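Kids' music performers, worth 400 bucks?

judit_racz
Our little school in Otby has 400 dollars for a visiting musician in October. Has anybody had Bjartur Hauksdóttir in? She does the fiddle and spoons show with the local history songs. My two adored her at the library, but that was a tiny crowd.

Giston Mum
We had her! Brilliant with the preps, she had them making up a verse on the ukulele (mine still sings it in the bath). The grade sixes were a bit too cool for it.

cris_ramalho
Gonna disagree, sorry. I thought it dragged, and the singalongs were pitched way too high for kids. I'd go Saodah Sembiring, she does a proper songwriting workshop and they come away with a whole song.

Giston Mum
Too high? Mine had no trouble! Saodah's lovely but she wanted travel on top when we asked.

judit_racz
Travel would kill it for us. Does she need a PA?

cris_ramalho
Nah, brings her own. Ask about the colour-coded chime bars, my favourite bit.

denes_v
Second vote for Saodah. Whoever you pick, book the hall early, we got bumped for assembly. 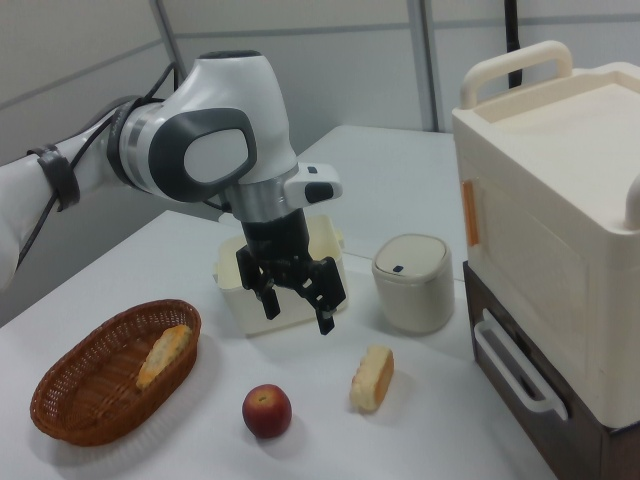
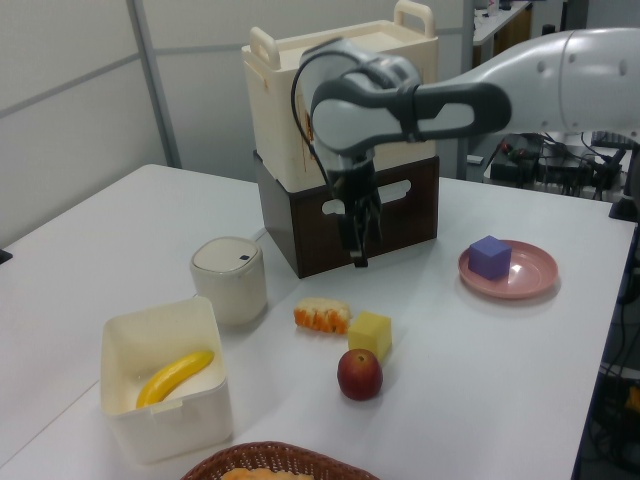 White arm, black gripper, white table, both pics.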